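Como lavar e guardar mantas polares no fim do inverno

Antes de lavar, sacuda a manta à janela e passe um rolo para tirar pelos e cotão. Veja a etiqueta. Quase todas as mantas polares aguentam 30 graus, num programa delicado e com pouca rotação.

Use detergente líquido, em metade da dose habitual. Não ponha amaciador, que deixa a fibra empastada. Lave as cores escuras à parte, sobretudo nas primeiras lavagens, e nunca junte toalhas turcas, que largam fio.

Seque à sombra, estendida em duas cordas para não ficar marcada. O ferro não entra aqui: a fibra derrete.

Para dobrar, escolha uma superfície larga:

1. Abra a manta e alise-a com as mãos, do centro para as bordas.
2. Dobre ao meio no comprimento e acerte os cantos.
3. Dobre em 3 no outro sentido, sem apertar.
4. Vire a dobra mais redonda para a frente, que é por onde se pega.

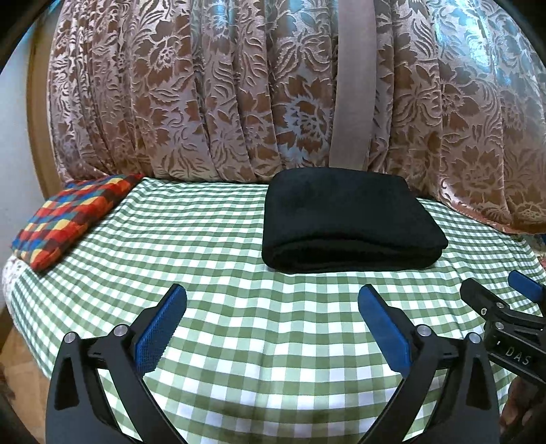

Manta preta dobrada, sobre a toalha de xadrez verde e branco. 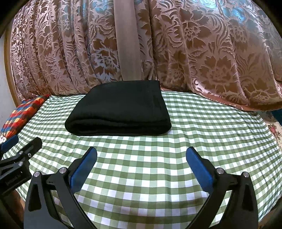
Rosalie Zwahlen comentou que prefere enrolar as mantas, porque na arca dela as dobradas ganhavam vincos de um ano para o outro, e perguntou se os sacos de vácuo serviam. Servem para poucas semanas. Em períodos longos o pelo fica esmagado e custa a levantar.

O melhor é um saco de algodão ou uma fronha velha, numa prateleira seca. As mantas mais pesadas vão para baixo. Se a casa for húmida, abra o armário em janeiro durante uma tarde e troque as mantas de posição. Quando voltar a usá-las, uma escova macia, passada num só sentido, solta o pelo.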